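Arms in the Prep Kitchen: Your Questions, Our Answers
Pultthorpe site - staff pages
Last updated Mar 6, 2021

We've had a pile of questions in the box by the time clock, and plenty more shouted across the loading dock. Torquil Buchanan and I have tried to answer the ones that came up most. If yours is missing, drop another slip in the box and it'll go on this page!

What are the robot arms for?

Repeat work, mostly. Our kitchen sends out 856 hot meals on a normal weekday, and a surprising amount of that day goes to small motions: open a door, turn a dial, press a button, carry on to the next. Anyone who has done a full shift on the reheat line knows how your wrist feels afterward. The arms are being trained for those motions, starting with the microwaves.

Why start with microwaves? Isn't that the easy part?

It's easy for you! You've been turning knobs since you were three. For an arm, a round knob is a real challenge - it has to come in at the right height, get its fingers in the right spot, turn the knob to the right mark, and back away without bumping the door. Mingxuan Xiong, who leads the training on our side, picked a plain two-knob model with a push button on purpose. There's no touch screen and no menu, so we can all follow what the arm is trying to do.

What does the training setup look like?

It's a table and a microwave. People keep expecting something out of a space movie.

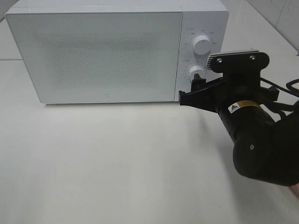
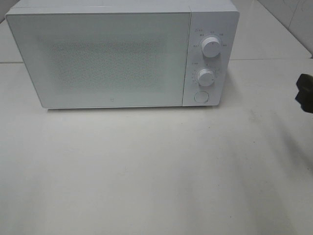
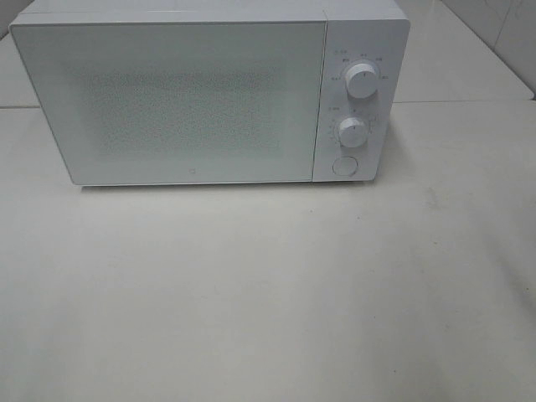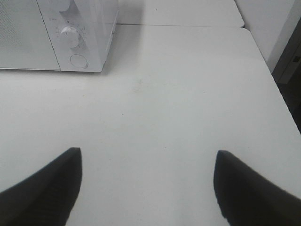 Anyone on the day shift can come and watch. Ask Mingxuan first so she can tell you when there's a session on, and stay behind the yellow floor tape while the arm is powered. You're welcome to ask questions the whole time. Some of our best ideas have come from people standing at that tape with a coffee.

Am I going to lose my job?

No. This was the first question in the box and the second and the third, so let's be plain about it. All 157 of us at Pultthorpe have had the same letter from Evander Rankin, and it says there will be no layoffs tied to the arms. What will change is what some of us do all day. The reheat line is the job people ask to be moved off more than any other, and those hours are going to plating, menu testing and deliveries, where we've been short for a long time.

Who teaches the arm?

We do, and I love this part. An operator guides the arm through the task by hand controls, over and over, and the software learns from those runs. We've logged nearly 4000 so far. Aurelio Ibarra did nine years on reheat before he moved over, and he's the best teacher we have. He knows how far you can turn a timer dial before it springs back on you, and he knows you hold the side of the oven with your other hand when the button is stiff. None of that was written down anywhere until he started showing it to the arm.

Do I need a technical background to be an operator?

Not at all. So far 17 people have been through operator training, and they came from reheat, dishwashing, the front office and the loading dock. The course runs over four half-days, on the clock. If you can play a video game badly, you'll be fine by day two. (I play them very badly. I was fine by day two.)

Is the pay different?

Yes. Operators move up one grade from the day they sign off on the course, and they keep it if they go back to their old station later. Holroyd, who supplied the arms, has no say in that. It's between us and the company.

What happens when the arm gets it wrong?

It gets it wrong a lot! It misses the knob, or it closes on air. You hit the stop, reset and go again. Please don't cover up a bad run or delete it to be nice to the team, the bad ones are useful too. Write the time on the log sheet with a couple of words about what you saw.

Will it handle food?

Not at this stage. Plates and trays stay with people. Our sister kitchen at Bostano is looking at tray loading, and we'll share what they learn as it comes in.

Can I say no?

You can. Nobody is being signed up for operator training without asking for it, and there are still manual stations on every shift. Talk to Keir Paterson if you feel pushed, and he'll sort it out with your lead.

When's the next course?

June. There are six places, and the sign-up sheet is on the board outside the Flandska room. Put your shift next to your name so Keir can arrange cover.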